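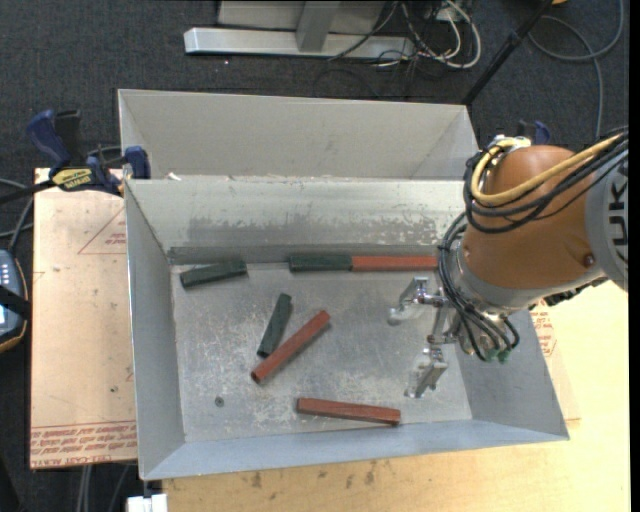 Cashless lunch accounts at Cledley School: questions and answers

This page covers the Levira lunch account used in the canteen, the breakfast bar and the sixth form kiosk. It replaces the sheet sent home in August.

How does the account work?

Each pupil has one account, identified by a four-digit number and a card. Purchases are deducted at the till. The balance shown on the parent page is updated when the tills close at 2.30 pm, so a lunch bought at noon will not appear until the afternoon.

How do I add money?

Log in to the parent page, choose Top Up and enter an amount. The smallest payment is £5. Payments made before 8 am are available the same day. Payments made later are normally available by first break, but may take until the following morning if the bank asks for a further check.

Cash can be handed in at the finance window in a sealed envelope with the pupil's name and form on the front. Cheques are no longer accepted.

What is the code for a first login?

The school code is 3522. You will also need the pupil's date of birth and the email address held in our records. If the email address has changed, contact Jacqueline Delorme in the finance office before trying to register. Three failed attempts lock the page for an hour.

Can I set a daily limit?

Yes. The limit applies to the whole day, including breakfast. It is set to £6 for new accounts and can be changed under Spending. A change takes effect the next school day. The till will refuse any item that takes the total over the limit, and the pupil may swap it for a cheaper one.

What happens if the balance runs out?

A pupil with no balance may have one set meal, which is recorded as a debt on the account. Snacks and bottled drinks cannot be bought on debt. A message is sent to the parent email address at the end of the day. The next top-up clears the debt first.

How are free school meals handled?

The allowance is loaded overnight and can be spent at lunch only. It looks the same as any other balance at the till. Unspent allowance does not carry over. Money added by a parent is held separately and is used once the allowance has gone.

When is lunch served?

Years 7 to 9 eat first, from 1215. Years 10 and 11 follow at 1250. Sixth form pupils may use the kiosk at any time between 1000 and 1400. Pupils with a club at lunch should collect an early pass from Nest Prydderch in the pupil office – passes are issued by the half term and are not kept on the Levira system.

Where can I see the menu?

The menu runs on a three-week cycle and is posted on the parent page under Food. Prices are shown beside each dish. Substitutions made on the day are written on the board by the serving hatch and are not added to the online menu.

How are allergies recorded?

Send the allergy form, with a doctor's letter where there is one, to Ourania Balaskas, the catering manager. Once entered, a warning shows on the till screen when the card is read. The warning does not block a sale. Pupils should still ask the serving staff about ingredients, including for dishes they have had before.

What if a card is lost?

Report it at the pupil office or select Stop Card on the parent page. A replacement costs £3 and is charged to the account. Until it is ready, the pupil can give the account number at the till, where staff check it against the photograph on screen. Purchases made before a card is stopped are not refunded.

Can brothers and sisters share a balance?

No. Money can be moved between accounts held under the same parent login. Choose Transfer and enter the amount.

What happens when a pupil leaves?

Balances over £1 are returned to the card last used for a top-up, normally within 11 working days. Balances built up from cash are repaid by bank transfer. The form is kept at the finance window.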